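4.2 Tidying: the toy box chore

I'll admit I went into this one feeling pretty good. Folding had humbled us, the dishes had humbled us worse, and picking toys out of a box sounded like the easy afternoon. Zane Strazds, who has two small kids, told me I was dreaming, and she was mostly right.

We ran 391 attempts with the Plindlow policy, trained on 50 demonstrations that Priit Šimkus recorded by hand in November. Each attempt started with a mixed box and a spoken request for one item. We called it a success if the item ended up in the right bin with nothing else dragged along for the ride. Over 4,000 grasps from the older Brultden set were mixed in during pretraining, and I still can't say how much they helped (we ran out of time to train without them).

Hard toys sitting by themselves were fine. I'd trust the arm with those today, and I'd even leave the room. Crowded corners were another story – 38 attempts ended with the policy just hovering, opening and closing, until the time limit ran out. A toddler would have dumped the box on the floor by then, and I can't call that a worse plan!

Soft toys deserve their own paragraph, so they get one. Fur squashes, ears fold, and the fingers can close on a good handful of fluff with no real hold on the toy itself. Contact with a neighbor makes it harder to judge where one thing stops and the next begins, even when the colors couldn't be more different, as with the pink plush pressed up against the end of the long blue block in Figure 6. People deal with this by giving a little tug and seeing what moves. Our policy has no such habit, and adding one is the first thing I'd try next.

Figure 6. Soft toy touching a rigid one, wrist view.
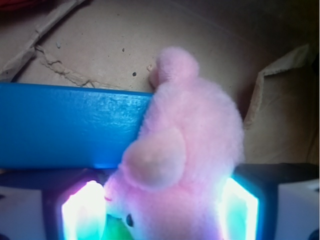
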